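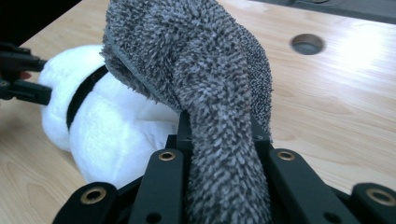 Safeguards and Verification Forum: Open Discussion

Thread: Remote seals at the Trolarholm storage site

Posted by: moderator_dh
Members are reminded that this thread concerns the proposal to replace quarterly visits at Trolarholm with remotely read seals. General debate on nuclear power belongs in the Energy Policy section. Please cite the paragraph of the draft when quoting from it.
Declan Haworth, forum moderator

Posted by: kelcombe_reader
Paragraph 3 of the draft states that 968 containers would be fitted with electronic seals and that inspectors would attend only when a seal reports a fault. I should like to ask members with field experience whether this is an acceptable basis for continuity of knowledge. The material is spent fuel and is not expected to move for many years.

Posted by: longview700
In my opinion it is acceptable. The seals report at fixed intervals, the data are signed, and a missed report is treated in the same way as a broken seal. A visit every three months tells the inspectorate very little about the weeks between visits. Remote reading closes that gap.

Posted by: Gavalas
I must disagree with the previous member. A seal confirms that a lid has not been opened. It does not confirm what was under the lid on the day the seal was applied. The draft is silent on whether the contents will be measured again before the new seals are fitted. The Pallero arrangement required this, and the work took two seasons.

Posted by: longview700
The Pallero stock had a gap in its records, which is why measurement was required there. No such gap has been reported at Trolarholm. To demand the same procedure would delay the change without a stated concern to justify it.

Posted by: Gavalas
The absence of a reported gap is a statement about the reports. I would accept measurement of a random sample, but I would not accept none at all.

Posted by: annex_b
Both members may wish to look at the second annex, which was added in July. It provides for sampling "where practicable" – a phrase that leaves the decision largely with the operator. I would prefer that the inspectorate choose the containers and give no advance notice of the selection.

Posted by: kelcombe_reader
Thank you. I had not seen the annex. Does it say who pays for the sampling?

Posted by: annex_b
It does not. Costs are covered in a separate exchange of letters, which has not been published.

Posted by: longview700
I can support a sample chosen by the inspectorate. I remain of the view that quarterly visits should end once the seals are in service.

Posted by: Gavalas
On that last point we still differ. One unannounced visit a year should be kept in the text.

Posted by: moderator_dh
Two posts concerning a member's employer have been removed. The thread remains open for comments on the annex.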